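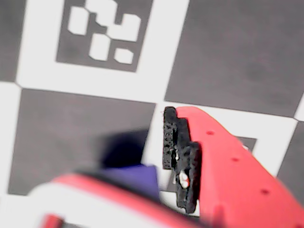 *Checked and written by Malathi D'Souza, 11/09/2023*

**Staircase and corridor inspection, Brollberg building, entrances 2 and 3**

I walked both entrances from the top floor down to the cellar. OK means no action. Comments are for the house manager and for the Staltano company, who do the repairs.

- [x] Handrails fixed at all landings – OK. Entrance 3 has one loose screw at the second landing, I tightened it by hand but it needs a proper tool.
- [x] Stair edges (anti-slip strip) – OK in entrance 2. In entrance 3 the strip is lifting on the lowest step. Please glue again, not only press down.
- [ ] Lights on every floor – NOT OK. The lamp before the cellar door goes on and then off after a few seconds. The timer is set too short for an older person to reach the bottom.
- [x] Windows on landings close fully – OK. The handle on the top floor is stiff.
- [ ] Corridor free of things – NOT OK. Two bicycles and a shoe cabinet by the Kazlauskienė apartment. I spoke with the family and they were friendly about it, the cabinet will go inside. The bicycles belong to somebody else, I did not find out who.
- [x] Door mats lie flat – OK.

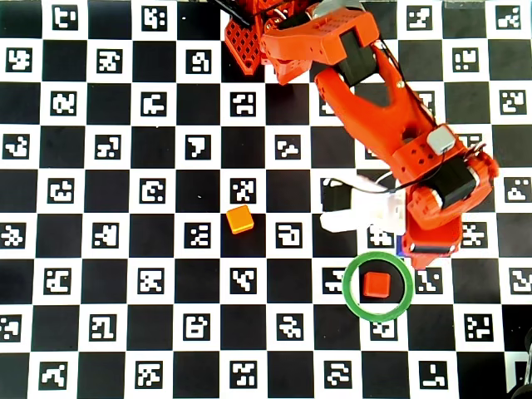 **Category B: Fire safety**

- [x] Extinguisher, entrance 2 – OK. Pin and seal in place, needle in green. Tag number 884.
- [ ] Extinguisher, entrance 3 – NOT OK. The needle is in green but the service tag is missing. Last year's list has it as serviced by Brarnberg, so perhaps the tag fell off. Please ask them for a copy.
- [x] Smoke detectors in the stairwell – OK, all tested with the button.
- [ ] Cellar fire door – NOT OK. It does not close by itself. The closer arm is leaking oil and the door stops a hand's width before the frame. This is the most urgent point of the whole list.
- [x] Emergency exit sign – OK, lit.
- [x] Escape plan on the wall – readable, but the paper still shows the old bicycle room. To be changed with the next printing.

Cost: Staltano gave me a price by telephone of around 3000 for a new closer and new lamps with longer timers in both entrances. I asked for it in writing, with the closer as a separate line.

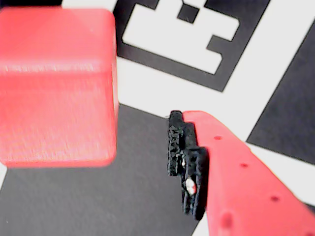
**May the cellar fire door be held open with a wedge while people carry things down?**

Only while somebody stands beside it, and the wedge must be taken away directly after. For moving a whole apartment, please tell the house manager before.

- [x] Wedges removed from cellar door today – there was one, it is now in the meter room.
- [ ] Next check – end of September, only for the points marked NOT OK.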